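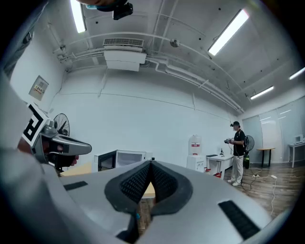

Rezaul Sarkar says his shop would buy one tomorrow if it could wipe a counter and not need someone standing over it. Fair. We're not there yet, and we say so on every quote.

Rekley Hand Gripper Pair, model 126
Price: $2575 per pair
Status: in stock, ships in 7 days

What you get
2 hand-held grippers, silver housing
Soft black finger pads, textured inside face
Charger, spare pads, hard case

What its for: showing chores by hand so a machine can learn them. Folding towels, loading a rack, sorting small parts. You do the job, software keeps the motion.

Can a machine do the chore after that? Towels, mostly. Bin sorting, yes, slow. Dishes, no. Anything wet or tangled, don't plan on it this year.

Works with Zallero arm mounts. Omside mounts need the adapter, sold seperately.

Pads wear out. Replace when the grid goes smooth. October orders with the old pads, email us for a swap set.

Returns within 7 days, unused pads only. Bulk pricing, ask.

Page updated November 20, 2024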